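How Stitches Close a Wound
Jurthorpe Children's Health Library
For readers ages 8 to 12
Reviewed 06/08/2024

Most small cuts need very little help. The body stops the bleeding, makes a scab, and grows new skin underneath. A deep cut is different. Its two edges may pull apart, and the gap can be too wide for the body to fill neatly. Doctors then bring the edges together and hold them in place. One of the oldest ways to do this is with stitches.

Doctors also call stitches "sutures." The word can mean the thread itself or the stitches made with it. This page explains what stitches are made of, how they are placed, and what happens to them afterward.

What is tissue?

In everyday speech, a tissue is something used for a runny nose. In medicine, tissue means the material the body is built from. Skin is tissue. Muscle is tissue. The stomach, the bladder, and the other organs are made of several kinds of tissue in layers. Tissue is made of cells that are too small to see without a microscope.

When tissue is cut and its edges are held together, cells near the cut begin to multiply. They make new material that joins one side to the other. The stitches do not do the healing. They keep the edges still while the body does its own work.

The needle

A needle used for sewing clothes is usually straight. A person sewing cloth can reach underneath and pull the needle through from the other side. A surgeon often cannot reach the other side. For this reason, many suture needles are curved. The needle goes down into the tissue, follows its curve, and comes up again on the same side it started from.

Many suture needles also have no hole for the thread. The thread is fixed to the blunt end of the needle when it is made, so the two slide through the tissue smoothly, one after the other.

Surgeons do not usually hold such a small needle in their fingers. They use a tool called a needle driver, or needle holder. It has short, strong jaws that grip the needle firmly and keep it from turning.

The thread

Suture thread comes in many thicknesses. Some is finer than a human hair. It also comes in different colors, including black, blue, and violet. A dark or bright color is easier for the surgeon to see.

There are two main kinds. The first kind slowly breaks down inside the body and does not need to be taken out. The second kind stays as it is. When it is used on the skin, a nurse or doctor removes it after the cut has healed enough. On the face this may be within a week. On a knee or another place that bends, it may take about 10 days or longer.

Stitches inside the body

Not all stitches are on the skin. During an operation, a surgeon may need to close an opening in an organ or join two layers of tissue deep inside. The tissue there is soft and moist, and there may be little room to work. The surgeon passes the needle through one edge and then the other, and draws the thread until the edges meet. 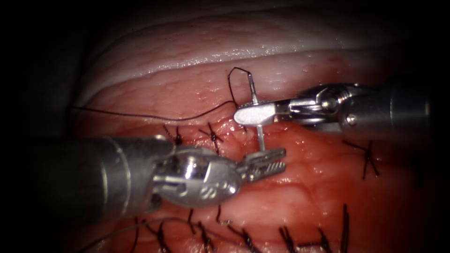
The thread must be pulled with care. If it is too loose, a gap remains. If it is too tight, blood cannot flow well to the edges, and healing slows down. Student surgeons practice on models for many hours to learn the right amount of pull. They also learn to tie several kinds of knots.

Does it hurt?

Before placing stitches in the skin, the doctor usually numbs the area with medicine. The patient may feel a pinch or a sting from the medicine, and then some pushing or tugging. During an operation inside the body, children are normally given medicine that keeps them fully asleep.

Caring for stitches

Patients with stitches should follow the directions given by their own doctor or nurse. In general, children should:
Keep the area clean.
Leave the stitches alone, even if they itch.
Ask before swimming or playing sports.
Tell an adult if the area becomes red, swollen, or more painful.

Words to know

Scar: a mark that may remain after a wound has healed.
Suture: a stitch, or the thread used to make one.
Tissue: a group of cells that work together in the body.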